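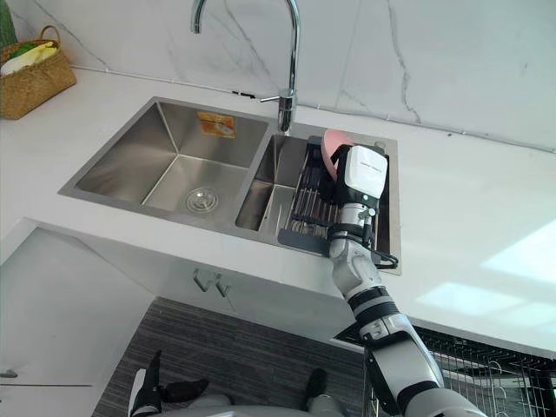 30/10/2026

Spent most of today on the budget. The kitchen work went on next door while I did it, and I got up now and then to look. Plates at the sink, same as all week.

The Wekar quote came in before lunch. They want 2,577 for the spare hand, plus 357 for shipping, and the shipping doesn't include insurance. I asked Gopinath if we could skip the spare until February. He thinks we can if we keep a second set of finger parts on the shelf. I'm less sure. If a hand goes down we have no way to do two-handed work, and the repair time in their contract is 9 weeks. I put the spare on the list with a question mark.

Staketti still hasn't sent a price for the wrist cameras. Called twice. The second time I got Marleny Chambi, who used to be at Restrepo, and she said Monday.

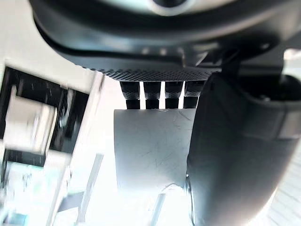
Scratches are the other thing I keep going back and forth on. Jhair wants a line in the budget for wear parts, and I had been putting those under repairs, where they get lost. I gave him his own line and set it at 200 a month. He said that was low. It probably is, but I have no record of what we spent last year, only a folder of receipts that Segundo started and then stopped. I'll go through it this weekend if it rains.

Also need to decide about plates. We have been buying whatever the store on the corner has. Rigoberto would like one kind, bought by the case, so that results can be compared from month to month. Cheap enough, so I said yes and didn't ask anyone.

Cusov sent their lease offer again with the same numbers and a new cover page. Three years is too long for us. I wrote back asking for one year with the option to buy, and asked them to say in writing who pays for the arm joints after the warranty runs out. Last time they only told me over the phone.

Left at six. Forgot the charger on my desk.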